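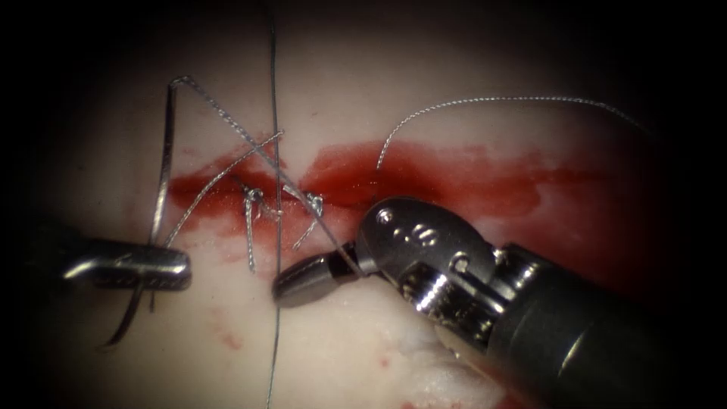 Interrupted suture

An interrupted suture is a way of closing a cut in which every stitch is its own separate piece, tied and trimmed before the next one goes in. I wrote most of this entry, with corrections from Raquel Fonseca and Inês Amaral, and it sits in the wound closure part of our encyclopedia next to the entries on needles and knots. Fair warning, I love this subject and I do wander.

Basics

Picture a row of shirt buttons. Each one holds its own little stretch of cloth, and if one pops off, the shirt mostly stays shut. The interrupted stitch works that way (a running stitch is closer to a zipper). The needle goes through one side of the cut, crosses underneath, comes up on the other side, and then you tie. Snip, move along, do it again. It's slow! You tie a knot for every single stitch, and each knot leaves a bit of material behind in the tissue.

The needle

Surgical needles are mostly curved, and newcomers always want to push them straight. Please don't. The curve is there so that you can turn your wrist and let the needle follow its own arc. Push it in a straight line and you drag the tissue along and may bend the needle too. The usual advice is to hold it somewhere between the middle and the end where the thread is attached, never right at the tip. It's held in a needle driver, a tool with short, strong jaws made for gripping.

Thread

The thread is called suture or suture strand, and it comes in two big families. Absorbable kinds break down in the body over time, and nonabsorbable kinds stay until somebody takes them out (or stay for good, if they're deep). You'll also see it sorted into monofilament, a single smooth strand, and braided, which is several fine strands worked together. Monofilament slides through tissue nicely but remembers every bend it had in the packet, and it likes a few extra throws in the knot. Braided thread is softer in the hand and holds a knot better, though germs can hide out between the strands.

Spacing and tension

The distance from the cut to the place where the needle enters is called the bite. Bites on the two sides should match, or one edge ends up riding over the other. I learned this at Botevar on a practice pad, where Adelino Seixas made me redo a row of 18 stitches and then, the same afternoon, another 37. My spacing did get better. My knots stayed too tight for months, and tight is the mistake worth worrying about: the edges should just touch, and a strangled edge heals badly.

Compared with a running suture

A running suture uses one long strand with a knot at each end. It's faster and spreads the pull along the whole line, but if the strand breaks, the closure can loosen from end to end. With interrupted stitches you can take out one or two early, say to let a small pocket of fluid drain, and leave the neighbors alone.

See also: Knots, surgical; Mattress suture; Needle driver; Running suture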